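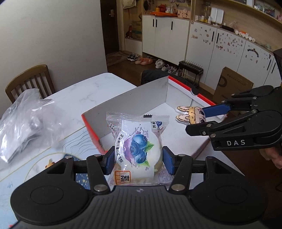
Re: [wendent-list] Plarcombe reissue – which mixes are on it?

Crescencio Ibarra wrote:

> Has anyone had a chance to play the new Plarcombe set all the way
> through? The label's page only says "remastered" and doesn't say
> which tapes they used. I have the original CD and I don't want to
> pay for the same thing again. I'm mostly interested in whether the
> side two songs are the album mixes or the early ones that went out
> on the radio promo. Also, is the live disc the Drerncombe show or
> a mix of shows? The track list looks like Drerncombe but the
> running order is wrong.
>
> Crescencio

I've had it since April and have been through both discs several times with the old CD next to it, so I can answer most of this.

Disc one is the album mixes from start to finish. The early mixes are not there. The easiest place to check is the second verse of "Camacho," where the promo has the organ up front and the backing vocal missing. On the new disc the organ is low and the vocal is in, same as the CD. The fade on the last song is longer than before, by maybe ten seconds, and you can hear the drummer stop and put something down. I don't think that was on any earlier pressing, but someone with the first vinyl should check.

As for the sound, it is louder than the old CD but not badly so. The bass is fuller. The hiss at the start of the acoustic number is still there, and I'm glad they left it in. There was a short dropout in the left channel on the old CD, near the end of side one, and it's gone now. That makes me think they went back to a better tape for at least that song. The booklet doesn't say.

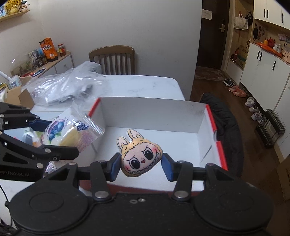

THE LIVE DISC

Most of it is Drerncombe. I compared it with the audience tape that has gone around on this list for years, and the talk between songs matches word for word on everything up to the encore. They moved the opening song to fourth place, which explains the running order. You can hear the edit if you listen on headphones – the crowd noise changes just before the count-in.

The encore is from somewhere else. The room sounds smaller and the guitar is on the other side. My guess is the Wendent benefit, because the singer thanks "everybody who carried the chairs," and I remember a review of that night that mentioned people bringing their own seats. If anyone has a tape of the benefit, please compare the last two songs and post what you find.

THE BOOKLET

The essay is the one from the 2000 reissue with a new first paragraph. The lyrics are included, with the same mistake in the third line of "Camacho" that has been there since the beginning. The photos are better printed this time and there are a few I hadn't seen. Session dates are given for the album but not for the live material.

PRESSING AND PRICE

The sticker says 3000 copies. The store I bought from still had some in the rack last time I was in, so I wouldn't pay a markup online yet. The vinyl is the album only, without the live disc, and I haven't heard it.

If you already have the CD and only want the promo mixes, I'd skip this one. If you don't have a clean copy of Drerncombe, the second disc is worth the money to me even with the edits.

One question back to the list: on my copy of disc two there's a click at the start of track 6. It's in the same spot on two different players. Does anyone else have it? I'd like to know before I write to the label and ask for a replacement.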